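Sarantis 2 two-arm teaching kit
Follmont series. Page updated Sep 10, 2021

Two arms, two leaders, one bench. You move the small leader arms, the Sarantis arms copy. Record, replay, trim, done. No code for the basic stuff.

What's in the crate
2 follower arms with grippers
2 leader arms, hand size, with finger triggers
Wrist cameras, brackets, cable set
Foot pedal (start / stop / throw away take)
Flustberg recording software, 4 seats

Price 3,295 per month on rental, shipping extra. Purchase price on request. Table not included, sorry, people ask.

Two ways to teach
Remote: sit at the leaders, watch the wrist views or just look at the bench. Best for anything with both hands, bags, lids, cloth.
By hand: hold the button on the forearm, arm goes slack, push it where you want it. Slower but good for first poses. Dont use it with the other arm live.

Soft goods are the usual first job. Handles flop, straps slide, every take comes out diferent. Record plenty, keep the ugly ones too if they finish.

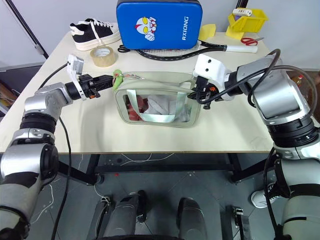
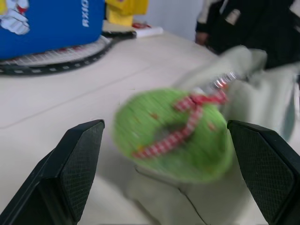

Bench with both arms and a tote bag, then a gripper close-up.

Trigger tension is set light from the factory. Stiffen it one click for heavy bags, two screws under the leader grip. Tarach finger pads fit, old Tarach pads (before July) need the spacer, ask us and we put it in the box.

Lead time: kits on the shelf go out next working day. Custom cable lengths take longer, write first.

Spares: pads, pedal, brackets, leader triggers. Order by part number on the sticker under the base.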